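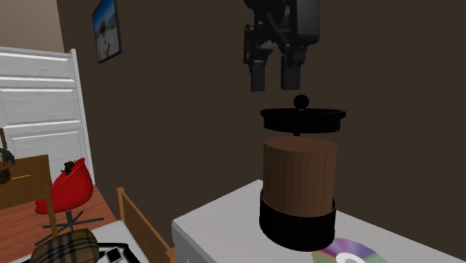

Coffee press on a white table

Minutes of the owners' club get-together, 2020-03-24
Taken by me, Myfanwy Gittins, so blame me for the spelling

We did this one over the phone, all of us on the one line, and the first ten minutes went on people saying "can you hear me" over each other. Once that settled down we got going. Apologies came from Probert, who was at work.

Last minutes
Agreed as they stood, apart from one thing. I'd put down that the tow bar on the club trailer was fixed in December. It was ordered in December and fitted after that. I've changed it.

Spring run
Off, obviously. We had 4 cars signed up for the coast and back, and I've rung all the drivers. The pub at Indstead was very decent and is holding our deposit over, so there's nothing to chase there. Surov asked whether we should pick a new date now. I said I'd sooner leave it, and most people felt the same, so it stays open until we know more. He did want it written down that he'd already had his car valeted for the day, and here it is, written down!

Cars that are going to be sitting still
This took up most of the evening, and I rather enjoyed it. Everyone's car is parked up for goodness knows how long and we all had different ideas about what to do with them. Surov says start it once a week and let it get properly warm. Kuvonari says that's fine if you've a drive, but if you only run it for a minute or two you're taking more out of the battery than you put back, and he'd go for a trickle charger every time. I've got a charger somewhere (under the stairs, I think, behind the hoover) and I'll dig it out.

What we did agree on was this. Tyres up to pressure before you leave it. If it's in a garage or on flat ground, chock the wheels and leave the handbrake off so the pads don't stick. Fill the tank if you're going past a pump anyway, but don't make a trip of it. And don't put a wet car under a cover, which I did last winter and I'm still getting the smell out of the carpets.

Kuvonari is going to type his notes up and I'll send them round with these.

Surov's 911
He's had the quote back for the clutch and it's 3,000 all in, which brought a bit of a silence. He wanted to know if anyone had used a smaller garage for that sort of job. I said my usual place won't touch them, and Kuvonari thinks Probert had one done a few years back and might remember who did it. I'm to ask him. Surov isn't in any rush as the car isn't going anywhere, though he says the pedal is getting heavier and he'd rather not leave it till summer.

Tools on loan
The torque wrench is with Kuvonari. The big trolley jack is with me and has been since I did my brakes — sorry, I know that was meant to be a weekend. Both stay where they are for now. The 2 axle stands are missing from the list altogether, so please have a look in your sheds.

Subs
We'll leave them as they are and push the due date back. I did wonder about knocking a bit off for the runs we're missing, but the trailer insurance still has to be paid and there wasn't much support for it.

Any other business
Kuvonari has a set of winter wheels to sell, five stud, decent tread, and wants first refusal to go to the club before he advertises them. Ring him if you're keen. Surov asked if we could do the next one on video and I said yes, so long as somebody else sets it up. He's offered.

To do
Me: ask Probert about the clutch, find the charger, send these out.
Kuvonari: parking-up notes.
Surov: the video call.

We finished when Kuvonari's phone ran out, and I'll send the date of the next one by email.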